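**Khoury Clothing Library – progress to the end of March**

Thank you again for the Plutska grant, which has carried us a good deal further than we'd dared to hope when we wrote to you in the spring. We set out to sort, mend and fold 200 garments for families on the Desska estate, and I'm very pleased to say 138 are finished and on the shelves, with another 40 washed and waiting their turn.

Trousers have been the slow part, I'll admit. Shirts more or less fold themselves once you've got the knack, but anything with elastic wants to be laid out flat and smoothed first, legs and all, and we've been doing that on the spare bed at Drirkon House – it's a good height and kinder on the back than the floor!

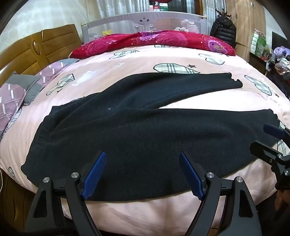
### Trousers and leggings

Black knits with gathered waists and cuffs are what families ask for most. They do pick up lint and pale fibres something shocking, so we've put 9 dollars of the sundries money towards lint rollers, and I hope that's all right with you. Colours are going on a separate shelf from now on.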